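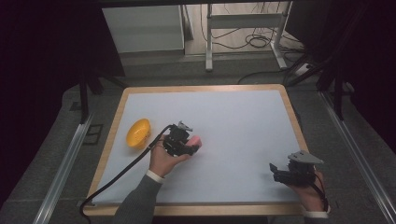
**Skalville's long table gets a fresh sheet, and the bowls are coming back**

If you have been meaning to drop in at the Lagman Street hall and keep putting it off, January is a good month to stop putting it off. The table-setting class that ran there all fall is starting up again, and the people behind it have spent the holidays getting the room into shape -- new paper for the tables, a good sweep of the floor, and a cupboard of dishes sorted by size for the first time in anyone's memory.

Wian Mathebula, who has taught the class from its first evening, likes to begin with very little. A table with a light wooden border, a big sheet of pale paper laid over the top with a strip of wood left showing all the way around, and one small yellow bowl. People laugh at the single bowl, she told us over coffee, and then they spend twenty minutes moving it from one side to the other and arguing (kindly!) over where it looks right.

The paper gets changed often, and she is fussy about it in the nicest way. She wants it flat and plain, with no pattern to lean on, and she'll smooth a curling edge with the side of her hand while she's talking to you about something else entirely. 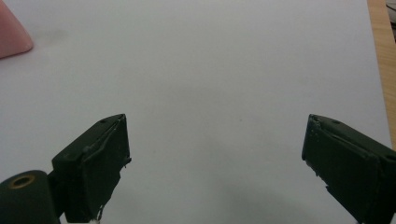

*Plain white, ready for a setting.*

The class drew 38 people over the fall, and the hall took in $446 at the door, all of which went toward paper, dishes and the heating bill. Jomar Policarpio, who looks after bookings, said the winter run will have three evenings, each starting at 6:30, with soup afterward for anybody who wants to stay and talk. Last time most people did, and the soup ran out.

Dishes are welcome too, odd ones especially -- a bowl that has lost the rest of its set will be very happy here. Leave them with Policarpio at the side door any afternoon before five. Places can be booked at the hall desk or by calling extension 2071, and beginners should feel free to come along without bringing a thing.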